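The Bus Comes at 6:40, and Other Matters of Curriculum

A conversation with the head of a small middle school about timetables, homework and the long campaign to start the day later

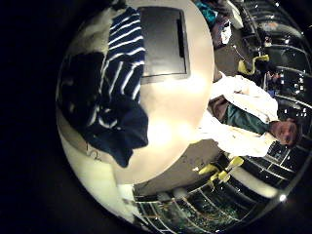 Why did Flivska Middle School move its first bell?

Because the buses were already late. The principal is happy to admit that the sleep research came second. For years the official start was 7:30, and for years a third of the building walked in at ten to eight with a note from the bus company. "We were running an 8 o'clock school with a 7:30 sign on it," she says. "All I did was change the sign."

She has been in charge at Flivska for 12 years, long enough to have outlasted two superintendents, a reading program that came with its own puppets, and a fashion for removing classroom walls. The walls were put back one summer. The puppets, she believes, are in a closet. She agreed to talk on the condition that she not be named, on the grounds that everyone in the county will know who it is anyway and this way she can argue about it.

The school has 300 students in grades six through eight, most of them from the town of Flivska and the rest from Stollar and the farms beyond it. The Stollar bus is the one that matters. It used to leave at 5:55 in the morning, in the dark for much of the year, and now it leaves at 6:40. Parents had asked for this every May for as long as she could remember, at the meeting where the calendar is approved, and every May they were told it would be looked at.

"Looked at is a very busy place," she says. "A lot of things go there."

What changed was the contract. The old bus company gave up the route and a new one, Sobczak, took it over with fewer drivers. Sobczak wanted to run the high school first and the middle school second, which had been described to parents as impossible for as long as parents had been describing it back. It took one afternoon to agree to. The principal recalls sitting in the meeting with a folder of articles on adolescent sleep on her lap, unopened.

"I had highlighted things," she says. "I had tabs. And the man from the buses said, can we do it at 8:15, and the district said sure."

She did get to use the folder later, when the objections came. They were not the ones she had prepared for. She had expected to hear about sports, and she heard a little about sports. What she mostly heard about was younger brothers and sisters. In a lot of families the seventh grader used to be home by 2:30 to let the second grader in, and now the seventh grader was still in science. For a few households the later bell meant paying someone for an hour of child care they had been getting free from a 12-year-old.

"That's a real cost, and I'd missed it," she says. "I'd thought a lot about who was asleep at 7:30. I hadn't thought enough about who was standing on a porch at quarter to three."

The school's answer was to open the library to elementary students from the building next door until the middle school lets out. It is staffed by a classroom aide and, on a rotating basis, whichever teacher has drawn the last free period. The teachers do not love it. One of them described it to me in the hallway as babysitting with a Dewey decimal system. The elementary students love it very much, and have to be asked to leave.

I wondered whether anyone had measured what the later start did for learning. The principal gave me the look of someone who has been asked this in front of a school board.

"Tardies went down. I can tell you that with a straight face," she says. "But if you move the bell to when the kids arrive, tardies will go down. I could get rid of them completely by starting at noon."

Grades are harder. Grades in first period went up a bit, and she suspects that first period simply stopped being the class that people missed the beginning of. The state test scores moved the way they always move, up in one grade and down in another, and then a press release gets written about the one. She has declined to write any press releases about it. The district wrote one.

Then there is breakfast. Under the old schedule it was served before the bell, so the students who arrived on the late buses, which is to say the students who had been up longest, got none. Now it is carried to classrooms in the first 15 minutes of the day. This was fought harder than the bell itself. Custodians were worried about syrup. Teachers were worried about losing 15 minutes, and also about syrup.

"I said there would be no syrup," the principal says. "I put it in writing. It may be the most popular memo I've sent."

She is proudest of this part and talks about it least like an administrator. In the weeks after it began, the visits to the nurse between nine and ten dropped off so sharply that the nurse came to ask whether something was wrong with the passes. A good deal of what had been filed under stomachache was, as you might guess, an empty stomach. The principal had been reading those nurse reports for years. She says she still thinks about that more than she would like.

Homework is the subject on which she is least settled. When the day moved later, so did the evening, and parents who had campaigned for the 8:15 bell began to write in about the 10:30 bedtime. A student who gets home to Stollar at ten past four, has a snack and goes to practice is sitting down to fractions at eight. The sleep gained in the morning was leaking out at the other end.

The school's first try was a limit. Teachers were asked to keep homework to 85 minutes a night for an eighth grader, across all subjects. I asked where the number had come from.

"It came from a meeting," she says. "Half the room wanted an hour and a half and the other half wanted it to be less than an hour and a half. So we made it less."

The trouble with a limit shared among six teachers is that each of them thinks of the others as the problem. Math felt that social studies was spending too freely. Social studies pointed out that it had assigned one poster since September. Students, meanwhile, work at different speeds, and a page that takes one child ten minutes takes another forty and an argument. Nobody's 85 minutes was the same length.

So the school bought a planning tool called Troveck, which lets teachers enter assignments on a shared calendar and turns a day red when it gets too full. She describes it as a good idea that met some teachers. Within a month, the staff had learned that an assignment labeled "optional" does not count toward the red, and a remarkable amount of the eighth grade curriculum became optional.

"I don't blame them. I'd have done the same, I taught for years," she says. "You have a unit to finish and there's a calendar yelling at you."

What they have now is plainer. Two evenings a week have no homework at all, by rule, and on the other evenings it is left to judgment. There is also a study period at the end of the day, 40 minutes, taken in slices from everything else. Students who use it can leave with most of their work done. Students who don't are at least doing it sitting down. The teachers of electives, who gave up the most minutes, have been gracious about this in public.

She is wary of having any of this copied. Two other schools have been to visit since the change, and both wanted to know which piece had made the difference. She told them she had no idea. The bell, the breakfast and the study period all arrived inside a year and a half, along with a new bus company and a new roof over the gym, and it would take a braver person than she is to say which one the children noticed. Her own guess is the roof – it used to drip on the volleyball.

I asked what the students themselves think. She runs a survey every spring and gets 952 comments or so she'd be tempted to say, except that the number is exact, and she has read all of them. Students may write as many as they want, and some want to very much. The most common request is for longer lunch. After that it is for the bathrooms to have doors that lock, which she has been working on, and which she notes has never once come up at a school board meeting.

On the start time, the comments were mild. Several said it was good. One said it was still too early. One asked when it had changed.

"Seventh grader," she says. "He's always on time, too. I checked."

The next thing, if the budget allows, is a late bus. At the moment anyone from Stollar who wants to be in the play or on the math team needs a parent with a car and a flexible boss, and the cast lists show it. A second run at 5:30 in the evening would fix most of that. She has raised it with the district and been told, warmly, that it will be looked at. She has a folder ready – this one has tabs too – and she has started inviting the bus company to lunch.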